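Workshop > Finishing > Small Parts > Painting and storing small wooden cubes

Painting small cubes without drips, fingerprints or rounded corners

By Eirini Tsolakis

Small cubes are awkward to finish because every face is a show face and there is nowhere to hold them. The method below is for plain wooden cubes used as counters, sorting blocks or board game pieces. It works for bought blanks and for offcuts cut down on a mitre saw with a stop block, although sawn cubes need more time at the sanding stage.

Preparation

Fix a full sheet of abrasive to something flat, such as a piece of float glass or the bed of a table saw. Move the cube over the sheet, never the sheet over the cube. Hand-held paper rounds the corners within a few strokes. Use light pressure and a figure-of-eight path, and turn the cube a quarter turn after each pass so that one edge does not wear faster than the rest.

Break the edges with two strokes of fine paper at 45 degrees. A knife-sharp edge will not hold paint, and it will show bare wood after a week in a box with other cubes. Two strokes are enough. More than that and the edge starts to look soft once it is coloured.

Remove dust with a dry brush, then a barely damp cloth. Leave for an hour before priming. End grain absorbs more than the side faces, so give the two end grain faces a thin coat of sanding sealer first. Without it those faces dry darker and duller than the other four.

Colour

Water-based acrylic is adequate for indoor use. For anything a young child will handle, check the tin for a toy safety statement covering the dry film – a low-odour label is a different matter. I use Udosum satin for most colours and thin it slightly with clean water for the first coat.

Paint five faces, stand the cube on the unpainted one and leave it. When the paint is firm, turn it over and paint the sixth. Attempts to do all six at once with a pin or a nail leave a hole that has to be filled and touched in afterwards, and the repair shows under a low light.
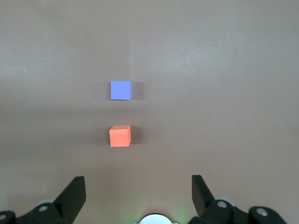

Check the colour on the surface where the cubes will be used. A pinkish or beige table top pulls warm colours towards itself, so a pale peach that looked strong on white paper can fade into the background. Coral, orange and mid blue all hold up well. Set the lamp to one side when judging the finish. Light from directly overhead flattens everything, whereas a side light shows up sags on the vertical faces and any ridge of paint along the top edges.

Ridges are the commonest fault. They form where the brush is dragged inwards over an edge and sheds its load. Start each stroke in the middle of the face and run it outwards, with little paint on the brush. If a ridge has already dried, flat it with 2000 grit wet and dry, used wet with one drop of washing-up liquid, and recoat that face only.

Curing

Touch dry is not cured. Cubes that are boxed too early stick together at the faces and pull patches off each other when separated. Allow 36 hours between the last coat and any face-to-face contact, longer in an unheated shed in December. Stand them well apart on a wire rack or on baking parchment. Newspaper prints on to soft paint.

Varnish is optional. A matt coat hides small brush marks but scuffs to a shine with handling. Satin is the better compromise. Gloss shows every fault on a face this size.

Storage

Store cubes in a shallow tray with a divider for each colour. Michailidis makes a lidded tray of suitable depth, and the Westus version is the same size with fixed dividers. Line either with felt. Do not use foam – some types react with acrylic paint and leave a tacky print.

Cleaning

Wipe with a damp cloth and dry at once. Do not soak. Water gets in at the end grain, the fibres swell and the paint cracks along the nearest edge. Pencil marks come off with a white vinyl rubber.

Related tips
Making a stop block for repeat cuts
Which sanding sealer for end grain?
Removing paint ridges from shelf edges
Gerkelholm drawer units: fitting felt liners

We use cookies to remember your settings and to count visits to this page. Accept | Manage settings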